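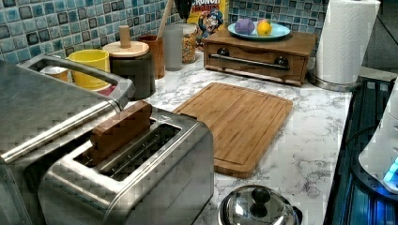 July 24, 2018

When we signed the papers on the Lumanlan Street house back in March, I had a whole list of things I was going to change, and the kitchen backsplash was at the very top of it. Little square tiles, teal and sky blue and slate and a charcoal that is nearly black, all jumbled together with light grout between them. I had my heart set on plain white. I had even brought home samples (three of them, which lived in the trunk of the car until last week, when I needed room for groceries).

Well, the tiles are staying. I've gone and fallen for them. In the morning before the coffee is ready I stand there and stare at them the way other people stare at the ocean, and I keep finding little patches I like better than the rest. My sister says it looks like the bottom of a swimming pool, and she means it as a complaint, but I grew up spending every summer at the Skondbridge town pool, so I took it as the nicest thing she's said about the house so far!

What the tiles did do was make me think harder about what sits in front of them. With a busy wall like that and gray veins running all through the counter, every extra thing shows. The old kitchen had beige everything and you could leave the mail out for a month without noticing it. So I spent a good part of Saturday's worth of energy (spread over four evenings, if I'm telling the truth) taking every last item off the counter and only putting back what we reach for.

The toaster oven stayed, big as it is. It gets used for everything from fish sticks to reheated pizza, and in this heat I refuse to turn on the real oven. The two-slot toaster stayed too, which Kenneth and I discussed at some length. Kenneth Yap, for those of you who are new, is my husband, and he feels that a house with a toaster oven doesn't need a toaster. Kenneth also eats cereal every morning of his life and so does not get a vote. Toast out of a toaster oven comes out dry before it comes out brown, and I'm too old to start my day that way.

The corner in back was the hard part. It's deep, and in the old place a corner like that would have turned into a graveyard for vitamins and dead batteries. I put the tall black canister there, the one with the light wooden lid and the big knob, and I love it more than a person should love a canister. It came from Drisby, that little shop next to the dry cleaner, and I paid $14 for it. The yellow mug went back there as well. I tried it in the cupboard with its brothers and sisters, but it looked so cheerful against all that blue that out it came again.

Then along the wall to the right there's the brown wooden cup for the cooking spoons, the frosted gray one beside it, and the glass jar. I like a jar you can see into, especially for breakfast things, so we know we're running low before the box is empty and somebody is grumpy.

Total spent on the great counter project, if you leave out gas and the lunch we had while we were out, was $100 on the nose. The quote I'd gotten to have the tile torn out was a good deal more than that, and I'd have been living with dust until fall.

Next up is the drawer by the stove, which sticks, and which has every takeout menu in town stuffed in it, including one from a place that closed. If any of you have drawer dividers you like, please leave me a note in the comments. I measured the inside twice and got two different answers, so I'm going to have Kenneth hold the other end of the tape tonight.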